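Home | Bench notes | Castings | Stock | Contact

Bench notes, December
by Sudheer Joseph
3 min read

Plating again. Second go at the Kirkholm pendants after the patchy lot last month. Same brass blanks, same bails soldered on before plating (still think after would be neater but the joint burns the gold, tried it, no).

Degrease 10 min, warm not hot. Rinse, acid dip, rinse. Nickel strike first this time on the whole tray, not just the worst ones. Should of done that from the start. Water break test on every piece: if the film splits, back in the degreaser. Five went back, all from the same corner of the tray, so my thumb probably.

Gold bath at 50 degrees. Held it there with the lid half on. Bath colour still good but it's getting tired, Bowen reckons we've had around 300 pendants through it since the last top up. Will add brightener before the next run, not during!! (see October, never again)
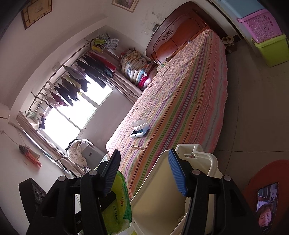 White bin, inside wall.

Colour: the first hanger came out a bit green-yellow against the reference chip. Dropped the current slightly and the next hanger was much closer to the chain colour. That matters more than I thought, the chains come in ready plated from Stamotum and any mismatch shows straight away at the bail. Put one on a chain and look at it by the window, not under the bench lamp. Bench lamp flatters everything.

Knotwork: recesses took fine on the large pattern. On the small one the inner crossings are thin, can see it with the loupe. Either more agitation or hang them face out instead of edge on. Try face out next, change one thing at a time this time please. 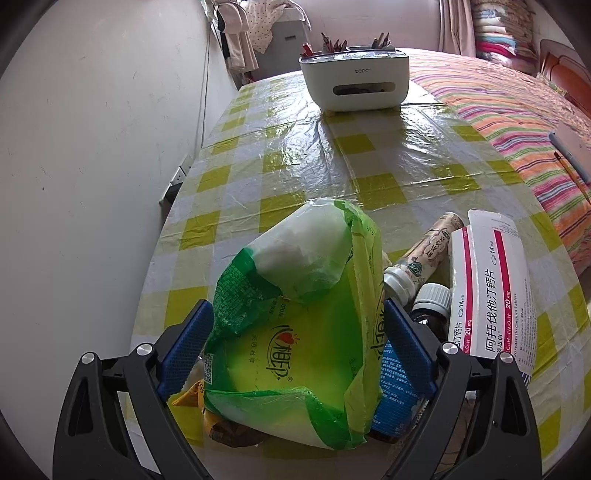
Drying. Warm air only, then a soft cloth, no rubbing on the high points. Two had water marks round the jump ring where it holds a drop. Open the ring slightly before the final rinse and it drains. Close with two pliers, twist dont pull.

Tally for the tray: 109 pieces in, 37 of them the small pattern. Rejects not counted up yet, they're in the tub with the red lid, pls don't tip them in with the scrap, I want to strip and redo a couple to see if the nickel survives.

Chain length query from Kiklow still open. They want the shorter one with the small pendant, fine by me, but the cards are already printed with the long one. Sticker over it? Ask Bowen.

To do
- filter the gold bath, new cartridge
- more bails, the oval ones, we're nearly out
- re-cut the hanger wires, half of them are bent
- scratch test on three from the second hanger after they've sat overnight
- label the acid dip properly, pencil has gone

Stopped at half five. Extraction left on.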